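Cladham Workplace Services
Shared Desks and Benches, a thread for all building users

1/ Cladham Workplace Services is publishing its guidance on shared desks and benches ahead of the October room changes. It applies to all 56 shared surfaces in the Ustard and Bridel buildings. Private offices are not covered.

2/ The guidance replaces the notice posted at reception last spring. Please discard any printed copies of that notice. The extension for desk inquiries remains 2535.

3/ A shared desk is to be left so that the next person can sit down and begin work. Papers, cups, chargers and personal items should leave with their owner. Items that belong to the room may remain.

4/ Cables account for most of the requests we receive. Staff report that they cannot tell which cables are in use, which are spare, and which were left by a previous occupant. They are understandably reluctant to unplug anything.

5/ Effective this month, cables that serve a shared desk are to be kept on the ledge behind it and off the working surface. Slack should be gathered and fastened with the fabric ties available from the supply cabinet on each floor. Plastic zip ties are not to be used, as they must be cut off whenever equipment is moved.

6/ Both ends of every cable are to be labeled with the desk number. Labels are issued in sheets of 28. Departments may request more than one sheet.

7/ Cables without a label will be collected at the end of the month and held at the Ustard service desk. They may be claimed there during opening hours. Please bring the device the cable belongs to, if this is practical.

8/ The gray benches on the second floor of Ustard are the first to be reviewed under the new arrangement. Loops hanging over the edge of the ledge, and longer runs that sag onto the bench, are the points our staff will look at first. Small items, such as a puzzle cube, may stay out during the day and should be put away in the evening.
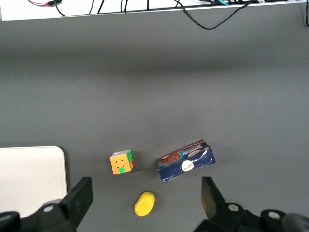 9/ Marwa Ragab asks whether thin wires need the same treatment as the heavier black ones, given that a label is often wider than the wire itself. They do. For thin wires, fold the label around the wire and press the two halves together to form a flag. The flag should sit a hand's width from the connector so that it does not get in the way when the cable is plugged in.

10/ She also asks who is responsible for a bench used by two teams. In that case the teams should agree on one contact and send us the name. Where no name is received, the team listed first on the room plan will be contacted.

11/ White boards and trays may be kept on the bench if they are in regular use. They should lie flat, away from the ledge, and should not cover a cable. Boards that are not in regular use may be stored upright in the Bridel equipment room.

12/ Surfaces are to be wiped with a soft cloth and the neutral cleaner provided. Spray the cloth and not the bench – liquid that runs under the ledge can reach the connections. Abrasive pads leave marks on gray surfaces and are not permitted.

13/ Adhesive hooks and clips may not be attached to the ledge by building users. Requests for fixed clips should be sent to Oğuzhan Dursun, who is coordinating the installation with our supplier, Yaman. Please state the desk number and how many cables are to be held.

14/ Requests for clips are handled in the order received. Benches with equipment that stays in place all year will be fitted first. Desks that are rearranged often will continue to use fabric ties.

15/ We have been asked whether personal items may be left out overnight. They may not. Each user is entitled to one locker, and 2 spare lockers on each floor are reserved for visitors. Keys are issued at reception against a signature.

16/ Items found on shared desks after the evening round will be placed in a marked box on the same floor. Our staff do not open bags or drawers. Food is discarded the same evening.

17/ Departments that need an exception, for example during a long setup, should leave a dated card on the bench with a contact name. Work in progress with a card will be left untouched for the period shown – please remove the card when the work is done.

18/ Questions may be posted in reply to this thread or directed to extension 2535. The room plan for Bridel will follow separately, as the numbering of the desks along the north side is still being corrected.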